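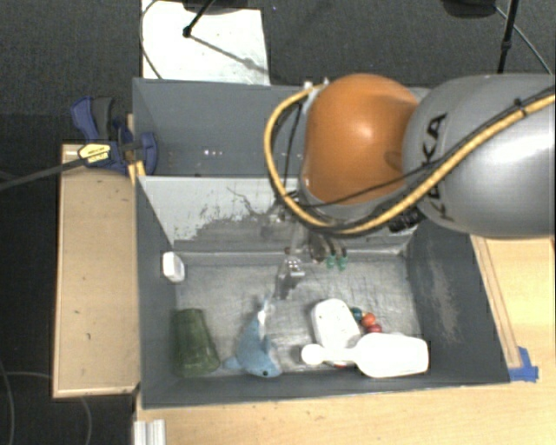 Bin-to-bin gripper comparison

Bin-to-bin gripper comparison is a way of trying out robot grippers against one another by having each one move the same mixed set of household objects from one shallow bin into another. It grew out of the everyday needs of people who build picking systems and who wanted a test that was cheap to set up, easy to repeat, and fairly close to the muddle a robot meets in real work. The best-known version is the Dovville procedure, named for the town where the workshop that first wrote it down has its home.

Background

For a long time, grippers were tried out on neat wooden blocks and metal cylinders set one at a time on a bare table. Those tests have their place, and many shops still begin with them, but they say very little about how a pair of fingers will manage with a soft toy pushed up against a wall, or with a bottle lying across the top of something else. The Dovville workshop began using bins for this reason, and over several years its habits were copied, with small changes, by other groups that liked the plainness of the idea.

Equipment

The procedure asks for two bins placed end to end, an arm that can reach every corner of both, and a camera mounted where it can look down on the work. The bins should be held fast, and ordinary clamps from a woodworking bench do this very nicely. Gray bins are common. A scratched floor is allowed and even welcomed by some users, as the marks give the vision software a little trouble of the sort it will meet later on. Both light and heavy industrial arms, such as those made by KUKA, are suitable, provided that the same arm is used for every gripper in a comparison. Cables running to the gripper need enough slack for the wrist to turn freely, and it is good practice to tie them together along the arm -- a loose one can drag across the objects and spoil a trial.

Objects

A set mixes hard, soft, clear and rounded things. Plush animals, tumblers, bottles, small containers and colored balls are typical choices. Only a handful are put in the bin at once, and they are left to lie as they fall, leaning or overlapping. Balls tucked in beside a larger object are thought to be especially telling, for a gripper with wide fingers may have no room to get around them. Clear objects are more a trial of the camera than of the fingers, and their results are usually written in a separate column.

Scoring

Each gripper is given 100 attempts, with the bin refilled whenever it runs empty. An attempt counts as a success if the object is set down in the second bin within 15 seconds of the arm starting to move. Drops, double picks and bumps against the wall are noted by kind. In the workshop's own comparison, the Flarkico two-finger gripper did best with bottles and containers, while the softer-tipped Ospina was well ahead with balls and plush toys -- a result that surprised very few people who had handled both.

Variations

The Zornura variation leaves the gripper alone and changes the controller instead, so that two ways of planning a grasp can be set side by side on the same hardware. Its object list runs to 102 items, drawn in small groups, and it takes a good deal longer to finish. Other users keep the arm and gripper the same and move the camera from a fixed stand to the wrist.

Limitations

Objects wear out. Plush flattens, caps go missing, and a set used all winter may not behave like a new one by July, so results from different sets should be compared with some care. The procedure also says nothing about how gently an object was held, and users who need to know this generally add a force sensor at the wrist.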